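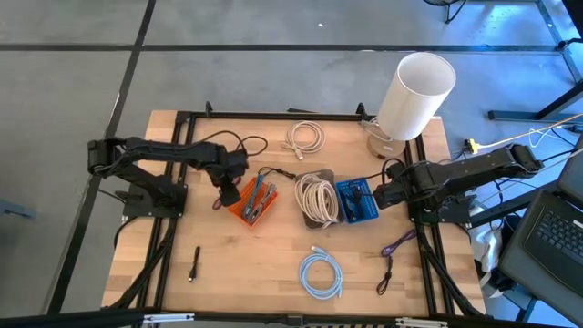 The Cable Table: Automation at Rerow

September 8, 2018

Rerow takes in used office electronics at its building in Drollcombe, tests what it can, and sells what still works. The cords come in by the sack. Somebody has to pull them apart, figure out what they are, coil them, tie them, and send them to the right shelf. Until January that was entirely a job for people. Now part of it belongs to a table with robot arms on it, and the company would like you to know that everyone is very excited.

I asked to see the table before taking anyone's word for the excitement. Rerow said yes, and to its credit let me stand around for most of a shift and talk to whoever would talk.

The setup

Two black arms, one mounted at each side of a wooden tabletop, each with a gripper on the end. Cables go in mesh baskets, one orange and one blue, with a brown tray between them. A beige cable is coiled up in the tray.

The sales literature for this sort of thing usually has a lot of glass and blue light in it. Rerow's table sits on grey carpet and shares its corner with a lamp. I liked it better for that.

What goes in the baskets

Cables with blue and grey connectors in the orange one, dark cables in the blue one, and a good deal of tangle. If you've ever opened the junk drawer to look for a charger, you know the problem. A cord has no shape of its own. It's whatever shape it got into last, usually with its arms around another cord.

The manager who showed me around said "deformable objects" several times. Consuelo Villanueva, who has been sorting cords here for years, calls them spaghetti.

Loose on the tabletop

A white one in a coil, a light blue one in a coil, a purple one over by the right edge. Also a small black adapter off by itself at the lower left. Adapters are a sore point with the sorters. They look alike, they fit the wrong things, and a customer who gets the wrong one mails it back with a note.

I asked who decides what an adapter is when the system can't tell. It goes in a bin for a person. I asked how big the bin was. "It's a good-sized bin," I was told.

The numbers, such as they are

Rerow's own count from one hour in the week I visited: the arms finished 57 cords. Villanueva finished 136 in the same hour, and she took a phone call.

The company says the comparison isn't fair, and I'll give them part of that. The arms can run after the building closes. They don't get sore wrists, and sore wrists are a real thing in this line of work. But running after closing means someone fills the baskets before going home and someone deals with whatever is on the table in the morning, and I couldn't get anyone to tell me whether those minutes were being counted against the table or against the people. I suspect the people.

Fills, jams and knots

The work around the arms has a name already. It's called tending. A tender loads the baskets, clears the tray, pulls knots the grippers have given up on, and puts back what landed on the carpet. Each sorter now does 30 minutes of it at a stretch and then goes back to the bench.

Opinions on tending vary. One of the younger sorters told me he'd do it all day if they let him, he likes watching the thing think. Another said it was like minding a toddler who's good at one puzzle. Villanueva doesn't mind the tending itself. What bothers her is that the easy cords go to the table first.

That deserves more space than it gets in the company newsletter. A day of sorting used to be mixed: a run of plain power cords you could do while talking, then a nasty snarl, then more plain ones. The plain ones were the rest. Take them away and the bench gets snarls all day long, at the same daily target as before. When I brought this up, the manager wrote it down. He seemed to mean it. I'd still like to see the target sheet next year.

The bench

No arms over there. Sorters work standing or sitting as they like, with ties, a tester and a radio that gets one station well. They sort by feel as much as by sight. Villanueva can tell a bad cord by the stiffness near the plug, and she ran one through my fingers until I could more or less feel it too. She says the table passes those cords along and the tester catches them later. The manager says the tester is what the tester is for.

What was promised

No one has been laid off. That was stated to me clearly and the sorters agree it's true. When two people left over the winter, though, neither was replaced, and both sides describe this differently. Management says the work was absorbed. The bench says yes, by us.

There was also talk of retraining. So far it has been a morning session on how to stop the arms, restart them, and fill out the form when they stop by themselves. Everyone I asked could do all of it. Pay for tenders is the same as pay for sorters.

The next place

Rerow plans a second table at its Katemville building, where the cords come mostly from one large customer, Villalobos, and are more alike. That's probably a better fit. If your sack is full of the same cord over and over, a pair of slow, patient grippers makes a lot more sense, and I'd have started there.

I asked Villanueva whether she'd been consulted about Katemville. She hadn't. She had some ideas about it anyway: a shallower basket, so the cords don't pack down on each other, and a spot for the tender to sit. She'd also put the reject bin where the managers have to walk past it.

I passed those along on my way out. The basket idea got a nod.

Notes on this page

Hourly counts are the company's. Sorters other than Consuelo Villanueva asked me to leave their names off. If you tend a table like this one, at Rerow or anywhere else, and your experience is better than what I've written up, send it in and I'll add it. The same goes if it's worse.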